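Garkwood Writers and Readers Society
Minutes of the general meeting, Tuesday, May 14, 2024
Library annex, upstairs room

In the chair: Elis Skyrme
Present: 18 members. Apologies were taken as read.

1. Minutes of the February meeting

Accepted, with one correction. The minutes had the society "agreeing" to support the Ondham Short Fiction Prize. Several members remembered agreeing only to hear more. The word was changed to "discussing".

2. Translation of the Nikzad stories

The chair reported that Vikia Press has now written twice to say the English edition of the Nikzad stories is "in its final stages". The same phrase was used last year. No translator has been named, and the sample chapter we were promised has not arrived.

A member asked whether Vikia had the rights or was still trying to get them. The chair said the letter could be read either way. It was felt that we should stop listing the book in our newsletter as forthcoming until somebody has seen a page of it.

Moved and carried: that the notice be dropped from the next newsletter, and that the chair write to Vikia asking for the translator's name and a publication month.

3. Anthology sales

The print run was 358 copies. The printer's quote for 1000 was turned down at the time, over some protest, and the members who protested were good enough to say they had been wrong. To date 32 copies have sold through the bookshop and a further number at the launch, where the cash tin and the tally sheet do not agree. The difference favours us, but it should still be explained.

The bookshop has asked for a bigger discount in return for a spot in the front window. The chair doubted the window would do much, given that it faces the loading dock. Left as is.

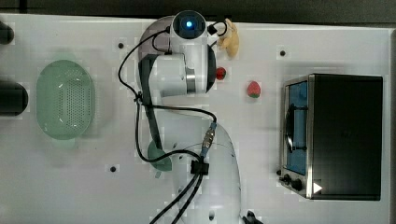

There was a proposal to bring out the anthology as an audiobook, read by the contributors. The meeting heard one recorded story, which ran well over its expected length and had a lawn mower going in the second half. Questions were raised about who would edit the recordings, who would pay for hosting, and who had asked for an audiobook in the first place. The mover said that readers everywhere were switching to audio. Asked which of our readers, she named her brother-in-law.

Moved: that a sum be set aside for studio time. Lost on a show of hands. The mover may bring it back with a written quote.

4. Ondham Short Fiction Prize

The organizers sent a two-page outline. Entrants pay a fee, winners are published on the prize's website, and the judges will be "leading figures", none of them listed. Our part would be to lend our name and circulate the entry form.

Discussion was short. One member pointed out that a fee paid to an unnamed jury for publication on a website that is not yet up does not amount to much of a prize. Another thought we were being harsh and that every prize has to start somewhere. The chair agreed that it did, and suggested it start with the names of the judges.

Moved and carried, two against: that the society's name not be used until we have the judges, the prize money and the closing date in writing.

5. Fall reading series

Three evenings are pencilled in. The poetry night is confirmed. The local history evening depends on the speaker finishing his book, and he was confident of this last fall as well. A backup reader will be lined up.

6. Other business

The lending shelf is short several titles. Members are asked to look at home before blaming the library.

Meeting closed at 9:10 p.m. The date of the next meeting will be sent out by email.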